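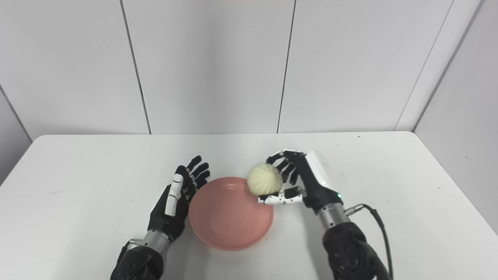 I've spent most of this month teaching a pair of robot hands to be gentle with a steamed bun, and I've been promising a proper thread on it for ages, so put the kettle on. When people ask what's hard about this job they expect me to say balance, or vision, or something with maths in it. For me it's the squeeze! A bun has a soft skin and those lovely little pleats gathered at the top, and if the four fingers come down over it a touch too keenly you've got a dent that stays there. So the trick I've settled on is to let the white thumb go underneath and carry the weight, with the fingers only resting over the top, and then bring the whole lot across to the pink plate.

---

For anyone new: I do this by remote control. I wear a pair of gloves, I move my own hands, and the robot's hands follow mine. Every go gets recorded, and later the learning side of the team (hello Kulkarni lot, I know you read these) trains on the recordings so that one day the hands can manage without me. I'm a sort of driving instructor who does all the driving.

---

We're after 400 good recordings of this one task. As of this afternoon I have 283. I know that sounds like a lot of buns, and it is a lot of buns, but they go quicker than you'd think once you've found a rhythm and stopped holding your breath. (I held my breath for most of the first 100. I had a headache every day and couldn't work out why.)

---

The odd thing about the gloves is that you can't feel the bun. I get a faint buzz at the fingertips when there's contact and that's my lot. Everything else I have to judge by eye, from how the skin of the bun looks where the fingertips meet it. My first week I was closing my hand until I felt sure, and by the time I felt sure it was far too late for the bun.

---

Afonso Aguiar, who taught me all this back when we were both at Gradberg, used to make me practise by picking up things at home with oven gloves on. Eggs, grapes, a ripe pear. My family thought I'd gone peculiar. But it does teach you to stop hunting for the feeling and start watching, and I still do ten minutes of it if I've been away from the rig for a bit.

---

Someone asked under my last thread what the left hand is for if the right does the lifting. Mostly it waits! I keep it upright and open beside the plate, and I try to keep it properly still, which is harder than it sounds when you talk with your hands as much as I do. If I fidget, the fidget goes into the recording, and then the robot learns that a bit of waving is part of serving a bun.

---

We had exactly that trouble on the Brarnine job, where I'd got into the habit of a small flick of the wrist after letting go. No idea where it came from. The trained version did it every single time, very proudly, like a conjuror. I was mortified and everybody else was delighted.

---

A few things I'd pass on if you're starting out on this sort of work:

- Go slower than feels natural on the way down. The last inch above the plate is where I lose most of mine.
- Open the fingers before you draw the thumb out. Do it the other way round and the bun rolls.
- Vary where you start. If every recording begins with the bun in the same spot, you've taught it one spot.
- Keep the wobbly ones if you recovered nicely. Those are useful! Bin the ones where you panicked.
- Have a rest before you think you need one.

---

On that fourth one, I was quite stubborn for a long time and only handed over my tidiest goes. I wanted them to look nice. Then recording 632 from the Kimance set (a different task, stacking cups) got through with a great big wobble and a save in the middle of it, and the team came and asked me for more like that. A learner that has only ever seen perfect goes has no idea what to do when a cup tips.

---

Next up, once the buns are finished, is doing the same with two plates, so the hands have to be told which one to use. I'm told there may be dumplings after that, and I have asked for them to be big ones.

---

Happy to answer questions about gloves, wrists or sore shoulders. I'll be slow replying until the evening, as it's hard to type in the gloves and I've a few more to get through before I pack up.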